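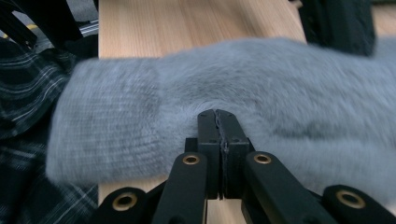 先不要写"染色不匀",有人在我背后讲,这种灰色的绒你用手倒着摸一下,它就变深,再顺着摸一下,它又变浅,你昨天写的那个暗的地方,多半是毛倒了。

一月,星期二,上午,Kendthorpe 工作间

我先把这句话记下来,再记别的。昨天的笔记里我写了"一边偏暗,疑为染色",现在我把它划掉,但是不撕掉,以后的人可以看见我曾经这样想过。毛的方向会改变颜色,这个道理我在书上读过,可是到了手里的时候我还是忘记了。灰色特别容易骗人。白色的绒倒了,影子很淡;黑色的绒倒了,光线不好的时候看不出来;浅灰正好在中间,一点点的倒伏就像一块污迹。

所以今天的第一件事是定一个看颜色的办法。我的建议如下,请大家改:

把绒筒平放在浅色木板上,罗纹那一头朝左。用手背(手心有汗)从罗纹往另一头轻轻顺一次,等一会儿,再看颜色。然后转过来,罗纹朝右,再看一次。如果暗的地方跟着手走,就是毛的方向。如果暗的地方留在原来的位置,两次都一样,才可以写"色差"两个字。看的时候不要开台灯,只用窗户的光。台灯从侧面来,每一个小的凹处都有影子,看什么都像有问题。

木板的问题也写在这里。有同事问为什么一定要用木板,用桌子不可以吗。可以,但是桌面是滑的,绒筒自己会跑,顺毛的时候它跟着手一起走,毛没有顺好,筒身先歪了。木板有一点涩,它会留在那里。还有木板的颜色浅,有绒掉下来的时候,灰色的细毛在上面看得见。我唯一不满意的是木板的边,有一处很毛糙,会钩住长一点的纤维。下午我用细砂纸磨了,磨完用湿布擦,放在暖气旁边晾干。请不要马上用,木粉藏在纹路里面,会进到绒里去,进去了就很难出来。

关于名字:我在本子里统一写"绒筒"。有人叫它毛绒袜,有人叫它套子,订单上又是另外一个词。做袜子的时候它还没有脚尖,做暖手套的时候它两头都开着,所以在工作间里叫绒筒比较不会错。一头是罗纹,这个大家都同意,我就用罗纹来定左和右。以后写"左端"都指罗纹端,除非特别写明。

一、漩涡

绒面上有时候出现小小的漩涡,毛绕着一个点转。以前的记录里把它写成"旋""花""窝",我查了很久才明白说的是同一种东西。以后统一写"漩"。

漩有两种,处理的方法不一样。

第一种是压出来的。东西捏住了绒面,或者指头按进去,布往里面收,四周的毛就跟着往那个点倒。放开以后,底布先回来,毛后回来。多数时候用软刷轻轻扫两下就好了。这种不算缺点,不要记在检验表里面,只要在交出去之前扫平。

第二种是织的时候就有的,或者是拉绒的时候针布在一个地方停了一下。这种漩怎么刷都会回来。你刷平了,放一个晚上,第二天早上它又在那里,位置一点没有变。要判断是哪一种,最好的办法就是过夜。我知道大家不喜欢等,但是我试过用蒸汽来加快,结果两种都暂时平了,反而分不清楚。蒸汽把证据弄没有了。

有人建议我用一根线在漩的位置做记号。我试了,线头本身会压毛,取下来的时候多出一个新的漩。后来我改成在木板边上用铅笔画一小道,绒筒对齐板的左边放,第二天放回同样的位置就能对上。铅笔的道请画在板的侧面,不要画在上面,浅色的绒会把铅粉带走。

二、罗纹端

罗纹那一头的毛比中间短,条纹细,也密,摸起来有点像毛衣的袖口。问题是它和绒面连接的地方。从罗纹到绒面,中间有一小段说不清楚是什么,条纹还看得见,可是绒已经开始盖上来。客户那边喜欢这个地方干净,一条线,左边是罗纹,右边是绒。我自己觉得慢慢过渡好看一些,但我的意见在这里不重要。

用 Gralov 的拉绒刷试了两种做法。刷子有一个硬面,一个软面。硬面从绒面往罗纹方向推,推到连接的地方停住,提起来,不要拖。这样做出来的线比较直,但是停的地方毛会堆起来,像一条小的田埂。软面反过来,从罗纹往绒面拉,线没有那么直,可是没有堆。最后我采用的顺序是先软后硬,硬的那一下只用刷子的角。手势很难用文字说明,请来看我做一次,比读这一段要快。

罗纹不要刷。这句话我写得大一点:罗纹不要刷。上个月有一批的罗纹被刷过,表面起了一层短毛,条纹糊了,拉开以后回弹也差。刷过的罗纹没有办法补救,剪毛可以剪掉一部分,但是剪了以后变薄。

罗纹端收口的地方应该是圆的,有一点鼓。如果是平的,先不要怀疑织的人,先看它是怎样放的。叠放的时候压在最下面的那些,收口都会变平,拿出来吊着放一个下午,多数会鼓回来。不能鼓回来的再单独放在一边。

三、缩水试验(Macedo 项目)

Macedo 项目的要求是洗一次以后还能套进原来的撑板。这个要求写得太简单,没有说用什么水,没有说怎么干。我们只好自己定,然后把定的东西告诉他们。

试验的办法。在绒筒的底布上,从里面那一面,缝两个短的线记号,距离是 200 毫米。一定要翻过来缝在里面,缝在外面会被绒盖住,找的时候把毛扒来扒去,量出来的数字每次不同。线用棉线,不用涤纶线,涤纶线自己不缩,会把布撑住。缝的时候不要拉紧,线头留长一点。

洗液是 200 毫升的中性洗剂稀释液,倒进盆里再加水,水要盖过绒筒。手洗,只按不拧。我写"按"的意思是手掌平平地压下去,再让它自己起来。泡完以后用毛巾卷起来吸水,毛巾也是卷,不是绞。平放晾干,不吊,吊着晾的话水的重量把它拉长,量出来很好看,可是穿两次就回去了,等于骗自己。

洗前 200,洗后 188,单位都是毫米。缩了百分之六。

这个数字本身我不觉得坏。Mendlow 的纱线一直有这样的脾气,第一次洗缩得多,后面就安静了。问题是撑板没有留这个余地。我把洗过的绒筒套到撑板上,罗纹端进得去,中间要用力,用力的时候绒被撑开,底布露出来一点。客户如果自己在家里洗,就会看见这个。

我想到两个办法。一个是织的时候加长,洗了再缩到需要的长度。一个是交货前我们自己先洗一次。第一个省事,但是客户收到的时候会觉得太大,会写信来。第二个要占用晾的地方,我们的晾架只有那么宽。我倾向第二个。请看过的人在旁边写下自己的意见,不必签名。

旁边已经有人写了:先洗的话,绒要重新刷一遍,这个工时算在谁那里?

这个问题是对的,我没有算。洗完以后绒是一绺一绺的,不刷不能见人。我刷了一件,从头到尾刷好,手很酸,时间我忘记看了,明天重新做一次,这次把钟放在前面。

四、晾干的时候

晾干的七天记录我抄在这里,只抄有用的。为什么要看 7 天,有人问过我。布一个晚上就干了,这个我知道,但是绒的方向会继续变。第一天毛是贴着的,颜色深。第二天上面的毛站起来,靠近底布的还没有。之后每一天变化都小,到第四天我用眼睛已经看不出来,用手还可以。最后一天我再量一次长度,和第二天一样,说明长度早就定下来了,后面变的只有毛。

结论可以这样用:量长度的话,第二天就可以量;看颜色和看手感,请再等几天。以前我们洗完第二天就判断手感,说"变硬了",我现在怀疑那些记录都太早。旧的记录我没有改,只在旁边画了一个小圈,看见小圈就知道这个手感不能全信。

晾的时候翻面一次。不翻的话,下面那一面的毛会压平,印出晾网的格子。格子印可以刷掉,但是要刷很久。翻面的时间放在第一天晚上离开之前。如果那天没有人走得晚,早上来了马上翻也可以,不要拖到中午。

不要放在暖气上面。放在旁边可以。在上面干得快,靠近暖气的那一面变得有点脆,用指甲刮会有很短的毛掉下来。这件事我去年做错过一次,所以很确定。

五、拿和放

这一段写给刚刚开始做这个工作的同事,老的同事可以跳过去。

绒筒软,放在板上的时候下面那条边会往下垂,如果离板边近,一部分就挂到外面去了。挂着的部分有重量,慢慢拉着其余的部分走,毛也跟着往下倒。放的时候请往里面放一些,宁可上面的边靠近板的另一侧。

拿的时候不要只捏一小点绒。捏绒的话,你拿起来的是毛,底布还在下面,毛根受力,捏几次那个地方就稀。要捏就捏到底布,感觉到里面有一层比较实的东西再往上提。最好两只手,一只手在罗纹,一只手在下面托着。罗纹可以受力,它本来就是为了受力做的。

从板上拿到撑板上的过程请慢。先把筒身像卷袜子那样推到一起,套进去,再一点一点放开。不要一直拉到底,拉到底的时候绒朝外翻,里面的线头也会出来。套好以后从上往下顺一次毛,检查漩,检查罗纹线。

剪线头用小弯剪,剪的时候把毛用另一只手的手指分开,看见线头了再剪。看不见线头就剪,剪下来的都是绒。剪出一个坑以后,旁边的毛可以盖过来,但是客户洗了一次坑就出来了。

六、刷子的清洁

Gralov 刷子用完以后里面都是灰色的毛,下一个人拿去刷白色的,白色的就不白了。我在柜子里面贴了一张纸,上面写着"灰"和"浅",刷子的把手上也各有一段布条,灰布条的放左边。请放回原来的地方。上个星期两把都在左边。

清洁的办法是用旧的梳子顺着针的方向梳,把毛团挑出来,然后在纸上拍。不要对着木板拍。不要用水洗刷子,针的根部会生锈,锈点到了浅灰的绒上是黄的,洗不掉。我知道有人用胶带粘,粘得很干净,可是胶会留在针上,后来刷的时候绒被拉得一条一条。用胶带的话,请之后再梳一遍旧的毛布。

挑出来的毛团我留了一小袋,想看看能不能补在稀的地方。昨天试了一下,用戳针把毛戳进底布,正面看很好,用手一顺就出来了。也许要先混一点长的纤维。这个不急,放在后面。

七、和 Mendlow 的通信

给 Mendlow 写了信,问这一批浅灰纱线和上一批是不是同样的后整理。我的理由是这一批的毛比上一批更容易倒,倒了以后起来得慢。回信很客气,说配方没有变,可能是仓库湿度不同。也许是这样。我们的仓库靠墙那一边冬天确实潮,墙角的纸箱底部摸上去是软的。

我把纱线箱从墙边搬开了,下面垫了木条。搬的时候发现标签有些褪色了,重新写了一遍,原来的标签没有撕,贴在旁边。如果有人找不到浅灰,现在在门的右手边,下面一层。

下一封信里我想要一份他们自己的缩水数据。我们洗出来的数字只有自己的,单独一个数字不太能说服人。信的草稿在文件夹里,我的措辞也许太硬,请会写信的人看一下。尤其是"请贵方解释"这几个字,我不知道读起来是不是像生气,我没有生气。

八、下午

砂纸磨过的板到傍晚摸上去没有粉了,用一块黑布擦了一下,黑布上还有一点白,所以再放一个晚上。今天剩下的时间都用旧的那块板。

又做了一次颜色检查,按照早上定的办法。原来写"疑为染色"的那件,罗纹朝左看,右边偏暗;顺毛以后转过来,暗的地方淡了很多。留着一点点,我不敢说完全没有。可能是底布厚度的影子,也可能真的有一点色差,只是没有我昨天想的那么严重。暂时写"毛向,待过夜再看"。

给我提意见的同事后来又补充了一点,大意是浅灰最好和另一件浅灰并排看,单独看一件,眼睛没有东西可以比较,越看越觉得有问题。我同意。旧的标准样已经被很多人摸过,毛都塌了,不适合再做标准。需要从这一批里面挑一件好的,放在盒子里,不让人摸,只在检查的时候拿出来。盒子不要密封,密封以后毛会贴到盖子上。

收工之前我又试了一次用蒸汽,因为早上写了"蒸汽把证据弄没有了",想确定自己没有写错。离得远一些,吹得短一些,压出来的漩消失了,织出来的漩淡了一半,还认得出来。所以早上那句话说得太满。近距离的蒸汽会让两种分不清楚,远一点也许还可以用。距离要量,明天用尺子。蒸汽之后底布有一点软,等凉了再动它,不然手指的形状会留下来。

还没有做的:

刷一件洗后绒筒,看着钟记时间,结果写在缩水试验那一段旁边。
量蒸汽的距离。
新的标准样,挑好以后写上挑的人可以找谁问,不要只写一个"好"字。
给 Macedo 写清楚我们的洗法,包括平放晾干,包括不拧。问他们撑板能不能改小。
第二天早上先看铅笔道旁边那个漩,再开始刷别的,请不要帮我刷平它。
细砂纸快用完了,弯剪有一把松了,螺丝还在盒子里。

补一句给晚上最后走的人:晾架上的绒筒今天晚上要翻面,翻的时候罗纹仍然朝左,窗户留一条缝就可以。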